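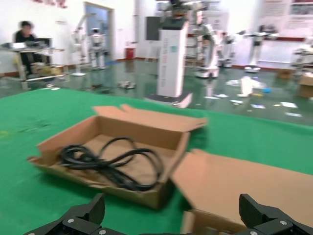
Why would I ask you the price, a visitor said to me at my first print fair, when the table next door just tells me? I want to start the talk with that, word for word, and then wait a second, and then admit I had no answer for her.

Talks & Notes | Printmaking | Selling Your Work
4 min read

SLIDE 1 - hello
Say who I am (quick!), say I make linocuts and the odd etching, say I share a press at Bekari and have done the Pryor print fair every year it has run. Tonight is prices and labels. If people came for the drypoint demo, that one's in the other room and starts at 7.

SLIDE 2 - my first table
I had an edition of 20, a big harbor print in three colors, and I was so proud of it that I left the price off. I thought that was what galleries did! I'd been to the opening at Privero the month before and there wasn't a number on any wall, only a folded sheet at the desk, and it all felt very grown up. So I copied it. I sold one print the whole weekend, to my cousin.
Pause for the laugh. If there's no laugh, keep going.

SLIDE 3 - the gallery way and the fair way
A gallery has a desk and somebody sitting at it whose job is to talk. At a fair it's me, and I'm usually in the middle of wrapping something or eating. People look for a few seconds and then decide whether to step closer. A price lets them decide on their own, and plenty of shy people buy art (I'm one of them).
Ask the room - who has walked away from a table because they'd have had to ask? Hands up. Let them look round at each other.

SLIDE 4 - what goes on the label
Title, what it is, edition size, price unframed, price framed. Mine are typed, on the same paper I print on, torn down from the offcuts. Write "linocut" and then be ready to explain linocut, cheerfully, all day long. I keep a cut block on the table and let people run a thumb over it, and that has started more conversations than anything I've ever said.
Don't go into the fractions under the print here. Someone will ask. It can wait for questions.

SLIDE 5 - the numbers
Small prints are $100, medium ones are $150, and the harbor print framed is $500. I keep the same price from the first print in an edition to the last. Some printmakers go up as the edition sells down, which is fine, and if you do it, put that on the label too, so the person coming back in July isn't caught out.
Same price on the table, on the website and at Lerkico, where they take their cut out of it. I got this wrong once - sold cheaper at the fair than the shop did - and had a very awkward phone call. Tell the phone call story only if we're running early.

SLIDE 6 - the second year
Labels on everything. Same harbor print, same spot by the door. Sold six of them, plus most of the small ones, and quite a few people bought without saying a word to me beyond hello.

Questions. Repeat each one into the mic, the back row can't hear. Leave the label templates by the door and remind people to take one.

Last updated: July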